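Mar 28, 2024
Sim bench, Curnonbridge

Carried on with the tabletop set today. Goal was to get the Sindwood task up to 300 kept episodes before moving on to the harder layouts. We are at 318 kept, out of 470 recorded since the reset. The rest are marked rejected but still on the disk. Please don't delete them yet, I want to go through the reasons again once the filter is settled.

The task text is unchanged from last week: put the mug on the plate. The plate stays near the middle of the table with a small random offset. Mug position and handle direction are drawn fresh each time. Other objects are picked from the clutter list and should not be touched.

Changes made before starting:

Raju (the recording script, for anyone new to the folder names) now writes the seed into the episode header. Before this it only went into the log, and if the log rolled over we lost it. Old episodes don't have it and I am not going to try to recover them.

Gripper open/close is now stored as the commanded value and the measured value, in separate columns. The training loader still reads only the commanded one. Needs a decision.

Dropped the control rate back to what we had in the first batch. The faster setting made the teleop feel better but the files were big and the extra steps were nearly all duplicates.

First block went fine. Second block had a run of rejects, nearly all of them with the mug near the side of the table. The approach has to come across the plate, and if I come in low the wrist clips the rim and the plate slides. The success check doesn't look at how far the plate moved, so three of those came out as successes. Flipped them to rejected by hand. The check should compare the plate pose at the start and the end. Put that on the list.
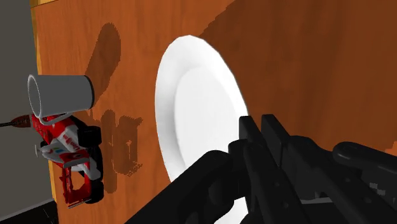
Also spent time on the wrist view. The camera is mounted rotated and I had been correcting for it in the viewer only, so the stored images are still in the camera's own orientation. I went back and forth on whether to rotate them on save. Leaving them alone for now. The model gets the same rotation every time, and if we change it halfway through, the first 14 batches won't match the later ones. If anyone wants upright pictures for looking at, use the viewer toggle.

Shadows: still on the low setting. The borders are blocky and on the darker parts of the wood you can see the steps plainly. I tried the next setting up on one episode and the render took long enough that the teleop started to lag. Could replay the saved states offline with better shadows and write a second set of images. That would also let us vary the light direction, and right now it barely varies at all. Worth doing if the first policy turns out to care about it.

The plate is close to pure white in the well under the current light. Depth is fine there but the color image has next to nothing in it. Lowered the light a little for the last block and noted it in the header. Didn't touch the plate material.

Clutter notes. The race car is a good distractor when it lands close to the mug, as the handle and the car overlap in the wrist view and you have to pick a different grasp. I'd like more of those. The sampler has a minimum spacing between objects that rules most of them out. Halved it in my local copy, not pushed. Check for objects spawning inside each other before anyone uses it.

Cellulwood table texture is ready but not in this set. Keep it for the held-out scenes and please don't mix it in.

Things I did badly and want to do the same way from now on: I paused above the object in the early episodes while deciding where to grasp, and those pauses are in the data. Decide before pressing record. Also go back to the rest pose at the end every time. Some of the kept episodes stop right after release.

To do:
Plate movement in the success check
Trim idle steps at the start of episodes, try it on a copy first
Decide on commanded or measured gripper value
Offline replay with other lights
Write down the reject codes somewhere other than my head
First training run on the 318, same settings as the last one, so we have something to compare against in May

Disk on the recording machine is getting full. Moved batches one to six to the shared drive and checked the file sizes against the originals. Did not check the contents.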